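Vekard H2 hand-held gripper, pair
Item 3452
In stock, ships from Ukemcombe
Last updated 15/05/2021

Sold as a matched pair, left and right. Fingers, linkages, body, all assembled. Cable and charger in the box. Controller sold seperately, see bottom of page.

We sell three hand-held grippers now and get asked every week which one to buy. Short answer, depends what you pick up. Longer answer below, from our own bench and from loan kits going out to customers. Ryan Stockdale did most of the testing, Pauline Haslam wrote up the returns.

WHAT YOU GET
Two grippers
Charger, one cable per gripper
Spare pad set, one
Hex key
Calibration card
Printed quick start (the PDF is newer, use the PDF)

HOW IT COMPARES

Vekard H2. Parallel-ish close, linkage driven. Trigger is light. Good on flat things and thin edges. Heavier at the front than the other two and you notice it by the end of a long session. Pads swap in a couple minutes.

Skiketti Light. Cheapest of the three. Nice in the hand, lightest too. Fingers flex sideways if you grab anything off center, so your recorded opening and the real opening drift apart. Fine for blocks, cups, soft toys. Not our pick for wrappers.

Fairclough 1701. Stiffest fingers. Slow trigger return, we've asked Fairclough about it and they say a softer spring is coming in December. Best on heavy stuff. Hard pads slide on shiny film, we had more drops with it on foil than with anything else on the shelf.

If you only do rigid parts get the 1701. If you're doing household items, packets, cloth, anything with a crimped edge, get the H2.

TEST NOTES, SMALL PACKAGED GOODS

This is the one people write in about. Single wrapped cookies, nut bags, snack sticks, sachets. Packets are a pain. They slip and crinkle, and the wrapper folds over so the pad is holding air. We ran 30 picks per packet type per gripper, tray to surface and back again, on hard tops and on soft ones.

Soft surfaces are worse for everybody. The finger tips push down into the fabric before they get under the packet. With the H2, come in from the side and low. With the 1701, come straight down and live with a few misses. The Skiketti we gave up on for anything flat.

Crimped wrapper ends: pinch the cookie, not the crimp. If you take the crimp the thing swings and your placement goes off.

Stand-up bags: grab under the top seal, go slow on the trigger. Nuts shift inside and the bag rolls out of the pads if you rush.

Thin sticks: across the middle, fingers square to it. Long way round doesn't work, don't bother.

Crowded trays: leave a finger width between items if you can. Otherwise you get two packets in one pick and have to throw out the take.

Two hands: mark out a side for each before you start recording. Operators reach across each other's space and the bodies knock. No damage from it on our units but it ruins the clip.

Snack packets on a bedspread, wooden tray behind. 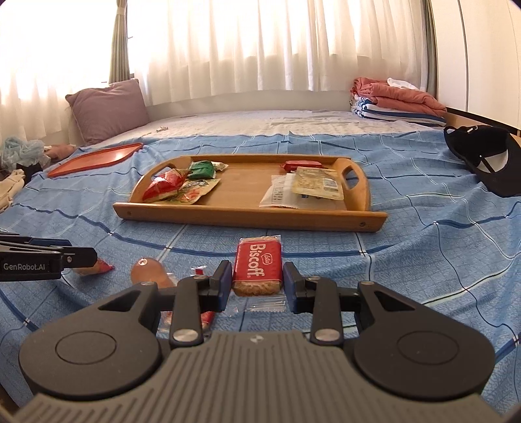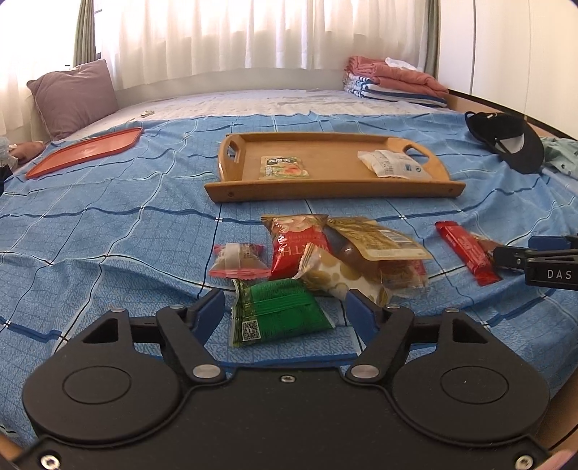
SETUP

Charge both fully before first use. Close the fingers by hand once, all the way, and check that the pads meet flat. If they don't, loosen the pad screw, squeeze, retighten. Don't overdo it, threads are in plastic.

Run calibration with the card every time you change pads. People skip this. Then the opening value is off and they email us.

Camera view: check it with the fingers closed AND open before a session. You want both tips visible at full open. Tilt is set with the hex key. Bright windows in the background will pull the exposure down and dark packets go to mush, so lock exposure on the item and let the window blow out. Shiny wrap is easier to see in soft daylight than under a ceiling lamp.

Wipe pads with a damp cloth after food packaging. No alcohol, it makes the surface go hard.

KNOWN ISSUES

Left unit sometimes drops pairing after sleep. Hold the power button until the light goes off, start again. Fixed in new firmware, older stock may need the update.

Pad edges lift if stored hot. We had 2 sets come back like this from the same customer, left in a van. Replaced both, wont do it a third time.

Trigger squeak. Dry pivot. One drop of light oil, wipe off the rest.

CONTROLLER

Works with the Vekard base unit and with the Fairclough desktop box (needs the adapter lead, in accessories). Does not work with the Skiketti hub. Tried it, it pairs and then you get no opening data at all, just video.

If you already own a Fairclough box don't buy the Vekard one as well. Same job. Vekard has the nicer software, Fairclough has the better connectors. Clock sync between left and right was good on both.

LOANS AND RETURNS

Loan kits go out for two weeks, you pay shipping both ways and we take it off the price if you buy. Kit has one pair H2 and one Fairclough so you can do your own side by side. Send your item list first, Ryan will tell you if its worth the trip or if you should be looking at a suction tool instead. Very thin film, loose paper, anything like that, probably suction.

Returns inside the normal window if pads are clean and all screws are present. Count the screws please.

Questions on stock or invoices to Pauline. Questions on fit, pads, cameras to Ryan. Put the item number in the subject line.

Related items: H2 pad set soft, H2 pad set firm, adapter lead, wrist strap, hard case for pair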